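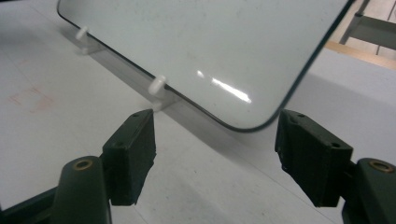
Does it do loops, my sister wanted to know, or only straight lines? I told her the Lorkutico kit did both. Two grippers, 450 dollars for the pair, and the Plindwood shop had sold us the little whiteboard too.

I couldn't wait! By four in the afternoon I had a marker in the right-hand one and was making ovals, big happy ones, each leaning on the next. 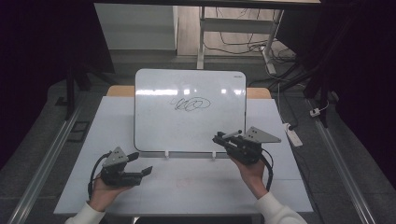

The right gripper with the marker, loops on the board.

"It looks like my name," she said.

It looked like nobody's name - but I loved it. I turned the marker back toward the board and asked her how she spelled it.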